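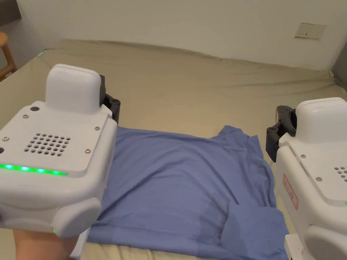
**Can the Tirlow kit tell me if floodwater from a coal ash pond is safe?**

Only a certified lab can do that. The kit shows whether a sample is worth sending to one.

## 4. Taking a sample after high water

The Staletti brochure says "lab-grade results in minutes." Don't plan around that. The strips react to arsenic, but muddy water stains them too, and a brown strip gets read as whatever the reader was hoping for.

1. Check the foil date on the strip pouch. Throw out anything older than April.
2. Rinse the bottle three times with the water you are sampling.
3. Face upstream and fill the bottle from just below the surface.
4. Let the mud settle for 15 minutes. The printed card says five, and five was too short at every site on Lawal Creek.
5. Dip one strip, hold it level, and compare it to the chart in daylight.
6. Write down the place, the time and the color before you take a second reading.

**Caution:** Stay out of moving water. Wear gloves and keep the bottle away from food.

**Note:** A clean strip does not clear a site. Of 142 samples in the Clonero round, 14 read clean on the strip and came back high from the lab. The utility's own summary left those out.

**Note:** If the utility offers to split a sample with you, accept, but seal and label your half yourself.

Send doubtful readings to Crescencio Trujillo with the bottle number. Don't send the strip by itself, as the color fades in the mail.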